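About us

Pētersons is a small school of sewing and household textiles. We teach adults how to cut, sew, mend and take care of cloth. The school is on the second floor of a former button warehouse, and the entrance is from the yard side, next to the bicycle stand.

How we started

The school was opened by the Pētersons sisters, who had before a shop for curtains called Vunusis. Customers were coming to the shop with ready curtains and asking to make them shorter. After some years the sisters noticed that many of these people would like to do it by themselves, only they had no machine and no person to ask. So they put two tables in the back room and began to give lessons in the evening. The first course had a list of 30 names, and the back room was too small already in November of the same year.

The shop was closed later, but we kept the name. Vunusis is today our basic course, and it is still the one which most people choose first. In it you learn to thread the machine, to sew a straight seam and a corner, and to finish an edge so it does not open in the washing.

What we teach

After Vunusis you can continue with Paduletti, our course for bed linen and tablecloths, or with Vustness, where we repair clothes. Paduletti is slow work with long pieces of fabric. Vustness is more various — one evening it can be a zipper, the next evening a torn pocket or a lining. You may take them in any order. We also have a fabric library with 373 samples, every one with a card which says the fiber, the weight and how to wash it. Students may borrow the cards but the samples must stay in the school. 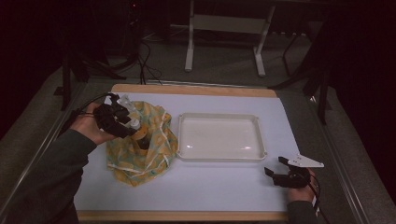
Do I need to bring my own sewing machine?
All courses are held on the machines of the school, and thread and needles are included in the price.

Who we are

The head of the school is Trudy Tamihana. She came to us first as a student of Paduletti and later took over the teaching of this course. Before that she worked in a hotel laundry, and from there we have our lessons about stains and ironing, which were not in the program in the beginning. The other teachers are tailors who have also their own workshops, so the timetable is changing a little every season. Please look at the newest one before you register.

Lessons are in English and Latvian. If you are not sure in one of the languages, it is not a problem, the teacher will show the step again on the cloth.

Visit us

The office is open from 10 in the morning until 6 in the evening, in room 101. Evening courses begin at 6:30. Bus 53 stops in front of the gate. For a first visit you do not need an appointment, but if you wish to see the fabric library please write to us one day before.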